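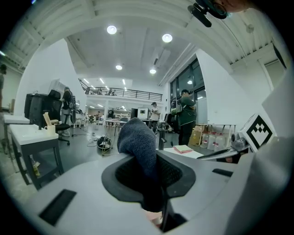 Hand-held gripper with marker cube, on the open floor with the mezzanine behind.

The gripper is the cheap line in a data-collection budget. Itzel Ayala, who plans equipment for Husdale, put nine hand-held units in her February request and found that the floor around them cost more: desks, sinks, power, storage and paid operator hours.

Her first quote, from Tronov, covered hardware only. The second, from Follitz, added spare fingers and printed markers at $352 per unit – a figure she now carries as a yearly cost, as pads wear and cubes get scuffed.
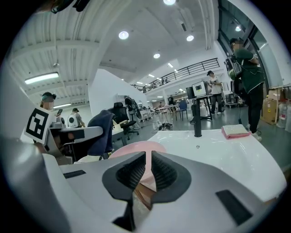 Angled fingers with ribbed inner pads. Pads are budgeted as consumables.

Operators work with a unit in each hand, so nine units support four stations and leave one spare. Ayala would buy the tenth.

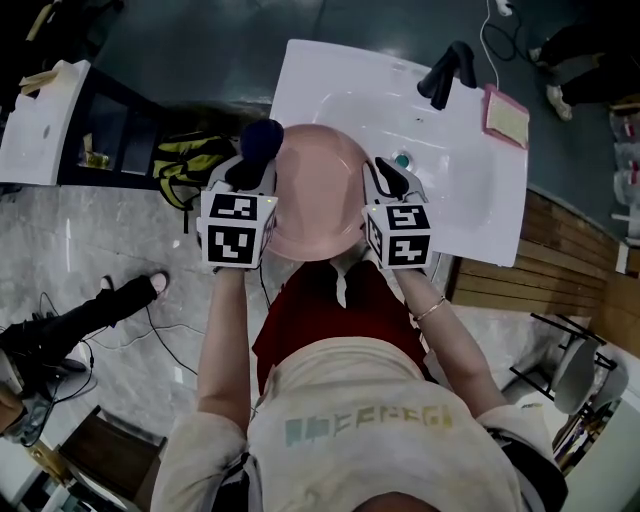 Wet tasks need their own line. She allows five percent for seals and cable replacement, and keeps cable runs out of the walking path where the floor plan permits. The plan assumes 1,000 recorded hours before any robot arm is ordered. Magaña has quoted the arms, with delivery to be set later.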